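November 15, 2021

Up before six. Coffee, then straight to the back table, where the old tower has been sitting with its side off since the weekend. I wanted to get through it before Tarek came by for the things he is taking to Varstead.

The machine is the one we bought when we moved to the apartment on Shboul Street. It did the household accounts, all the school essays, and the photos up to the year of the flood. It has been shutting itself off since February. At first it would do it once in a while, and I could live with that. By the end of summer it was most evenings. Nisreen said to get rid of it and buy a laptop like everyone else. I may still do that. But I have the time this week and I would like to know what is wrong with it before I decide.

Blew the dust out on the balcony first. I did it in short bursts and held the fan blades still with a pencil. A gray cloud went over the railing and I hoped the neighbors' windows were closed. The front panel was the worst. It comes off with a hard pull at the bottom, and the foam strip behind it came apart in my fingers, so that went in the trash. I washed the panel in the sink with dish soap and stood it on the drying rack with the plates.

Then I read the manual, or the part of it I still have. The pages on memory are missing. I wrote down the order of the front panel wires on the back of an envelope before I touched anything. I did not do that the last time, and it cost me a whole evening.

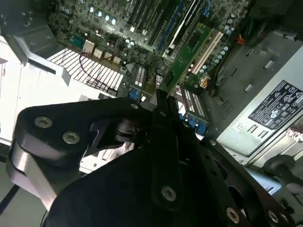 The motherboard, with the memory slots and the two blue ones.

I had forgotten how crowded it is in there. The board is a dark green and there is hardly a bare spot on it. I spent a while just learning where things were, going back and forth between the manual and the board with my reading glasses on and then off again. The round capacitors were what I wanted to check. Tarek told me on the phone that the old ones swell at the top when they go bad, and that this would explain the shutting off. I ran a fingertip over them and they felt flat to me. I will ask him to look anyway. His eyes are better than mine.

After that I took the memory out, wiped the contacts with a white eraser the way my brother used to, and put it back. The clips at the ends are stiff. The second stick would not seat and I had to push harder than I liked before it clicked.

Stopped for lunch. Lentil soup from yesterday, bread, half a cucumber.

Nisreen Chamoun called at one to ask about the Jesona dinner. They want 31 people now and the room at Clustlow will not take that many with the long tables. I told her to ask about the round ones. She said she had already asked. We talked for longer than we needed to, and she wanted to know if I was still playing with the computer. I said yes. She said her cousin has one in a closet I could have for parts. I did not say no.

Tarek Hourani came at 3 and stayed for tea. He looked at the capacitors with the flashlight on his phone and said they were fine. His guess is the power supply. He has a spare that he thinks is strong enough and will bring it when he is back from Varstead. Before he left he put his hand on the heatsink, gave it a small wiggle and made a face. He thinks the paste under it has dried out after all these years. So that is another thing to buy. I wrote it on the envelope under the wires.

He took the two boxes of books and the lamp. The hall looks wide without them.

Tried starting the tower once in the evening, with the side still off and the monitor balanced on the sewing box. It came on. It asked for the date and the time because the little battery has lost its charge, so I typed them in. I left it running while I ironed. It lasted nine shirts and then went off in the middle of a sleeve, same as before.

To buy: paste, the flat round battery, something to replace the foam, ironing water.

I have copied the photos to the outside drive in case it does not start again. I did that part last week, but I went through the folders tonight on Nisreen's laptop to be sure they open. They do. Found the ones of my mother on the steps with the orange cat and looked at those for a while.

Rain since seven. Brought the basil in. Bed at ten.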